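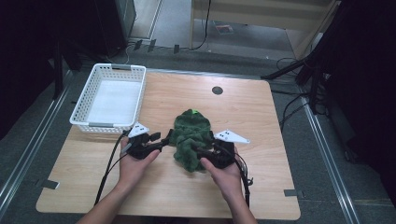

Figure 2. Bimanual cloth handling with two hand-held grippers. Green item held on both sides, white basket on the table.

Unit 5: Recording stations and the folding job
Notes, Sat 23 January
Instructor: Sixten Amundsen

1. Background
The case is Urkatell, a textile rental firm with a sorting and folding hall in Ocampo. Until last year, folders worked at long benches and were paid by shift, with a bonus for output. Management now plans to automate part of the folding line. Before that can happen, the motions have to be recorded by people who know them, and 3 folders were moved to recording stations for part of each shift.

2. The task
The operator works the cloth through a pair of grippers, one per hand. Each gripper has a trigger-like handle and jaw fingers, and carries a white marker plate with small black dots. Cables run from both devices. Compare the reach and grip available here with bare-handed folding (Unit 3 handout, section 2).

3. What changes for the operator
Pace. Target on the bench was 170 items per hour. There is no hourly target at the station; a recording is accepted or rejected.
Touch. Folders judge fabric weight and find seams with their fingertips. With jaws between hand and cloth, they rely more on sight.
Load. Holding the devices shifts effort to the wrist and forearm. Breaks were set at 5 minutes per half hour after the first week.
Skill. Shortcuts that were personal habit become company data. The job description at Urkatell did not mention this until January.

4. Pay and classification
Station hours were first paid at the base rate, without bonus. Benjie Abella, shop steward, argued that the work was closer to training new staff, which carries a supplement under the site agreement. The supplement was granted for station hours only. Regrading was left open.

5. For discussion
Who should decide when a recording is rejected, and should the operator see the reason?
How should bonus pay be handled for folders who split a shift between bench and station?

Reading for Unit 6: Protent case file, pay tables and appendix.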